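The first quote Ornella Zanetti received was for the arms and nothing else, and she nearly signed it. She runs the equipment budget at Iketari, a small outfit in Clotthorpe that is teaching machines to do the washing-up chores most of us would happily hand over, and she had 2297 pounds left in the pot after the big purchases. It sounded like plenty, she told me over a very good cup of tea, until she began writing down everything that wasn't an arm.

There was the bench, for a start, and the rails to bolt things to, and the walls (oh, the walls!), which took 1000 of it before a single plate had been lifted. Her colleague Willy Wouters had wanted to leave the sides open and save the money. He changed his mind one Wednesday, when the low afternoon sun came across the room and the whole day's work had to be thrown out.

My own advice, after years of visiting workshops like this one, is to price the small things first and let the arms wait their turn. Cables are the item I see forgotten most often, and they need more length than you'd think: the purple ones at Iketari loop well clear of the grippers and run back down along the arms, and every bend uses up a bit more. Crockery wants a line of its own too. Ornella buys hers mixed, a brown bowl here and a white saucer there, and tops up the cupboard each February. She has put in for a second bench next year, with the walls on the first page of the request.
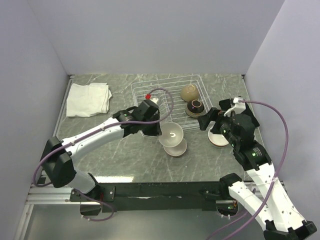
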